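Plollorari

Plollorari is a tabletop robot kit for laundry handling, sold by the firm Savolainen. It is intended for teaching laboratories and small workshops that wish to practise the hanging and sorting of clothes with a pair of robot arms. The kit was developed at Claltotley under the direction of the engineer Atif Ghumman and replaced an earlier single-arm product, the Grilau, which remained on sale until January.

Design

The kit consists of two arms fixed to a shared metal rail, a clothes rack with a horizontal top bar, and an enclosure built on an aluminium frame. Each arm ends in a two-fingered gripper. Small cameras at the grippers supply close views of the cloth, and a further camera observes the whole working area. The walls of the enclosure may be ordered plain or painted; the painted version carries clouds and stars on a light blue ground.

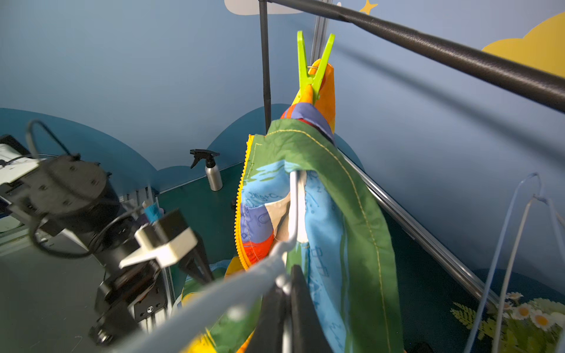
A patchwork garment on a white hanger, held by a green clothespin, as viewed from a gripper camera.

Buyers supply their own clothing. The handbook recommends beginning with children's garments, as these fit easily within the reach of both arms, and advises a mixture of thick and thin fabrics. Zips, hoods and drawstrings are treated in a separate chapter. Clothespins may be used to secure a garment that slips from its hanger.

Operation

The arms may be guided by hand through a matching pair of control arms, or may run from a stored program. The standard course contains 18 exercises, of which the first 3 use one arm only. Later exercises require both arms to work close together near the rack, and the handbook asks the operator to keep the speed low whenever their paths cross.
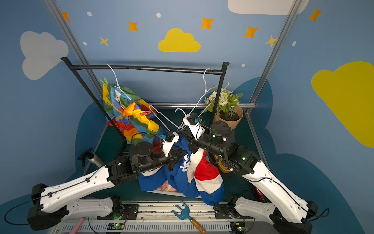 The two arms crossed in front of the clothes rack, with the right gripper lifting part of a garment.

Hangers of thin wire are listed as the most difficult to grasp. The supplier offers a set of thicker plastic hangers as an optional extra, together with a spare pair of gripper fingers.
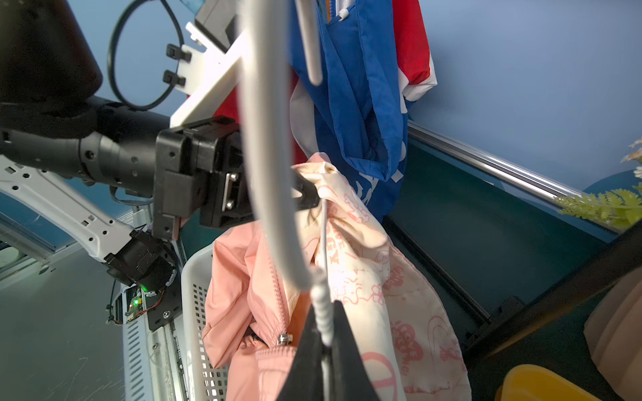 Gripper camera view of a cream hooded garment above a white laundry basket, with a pink puffer jacket inside.

Supply and support

The kit is delivered in 2 crates and is normally assembled by the customer. A fitting service is available within the area served from Claltotley. The present edition of the handbook, dated 9/18/25, runs to 38 pages and includes a parts list, wiring diagrams and a table of suitable hanger sizes. Replacement cables and joints are sold separately by Savolainen.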